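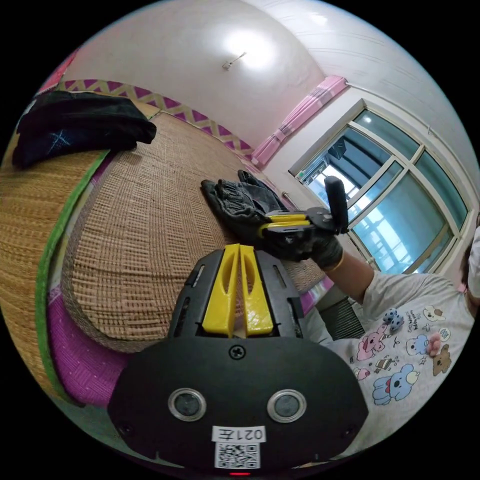
pinza 021, dedos casi cerrados

Sturnudis – Foro – Pinzas de mano – Mantenimiento

triller_169
2023-05-10
Buenas. Duda con la 021. Los dedos amarillos ya no cierran parejos, uno llega antes. En la otra pinza que tengo no pasa. Lleva 4000 cierres desde el último ajuste, que fue en abril. ¿Cambio dedos o toco la guía?

salem_taller
Ni una cosa ni otra todavia. Limpia la guía, aire seco, nada de aceite. Luego pones a cero con los dedos juntos y miras otra vez.

lekix
Yo cambiaría dedos directamente. A 3000 los quito siempre y me olvido.

salem_taller
Tirar dedos buenos a 3000 es tirar dinero. Los míos van por más y cierran bien.

lekix
Depende del material que cojas, con tela se comen menos. Con piezas duras no llegan.

triller_169
Casi todo tela – guantes, trapos. Limpio esta tarde entonces. ¿El tornillo de estrella de entre las dos lentes hay que aflojarlo?

salem_taller
NO. Ese ni tocarlo, que luego toca recalibrar las dos. Paño de microfibra por encima y ya.

lekix
En eso de acuerdo. Y apunta el número de la etiqueta con el ajuste, que luego se mezclan las pinzas.

triller_169
Limpia y a cero. Mejor, pero sigue un pelo desigual. Pido dedos por si acaso, ref 1125 no?

lekix
Esa, si. Vienen por pares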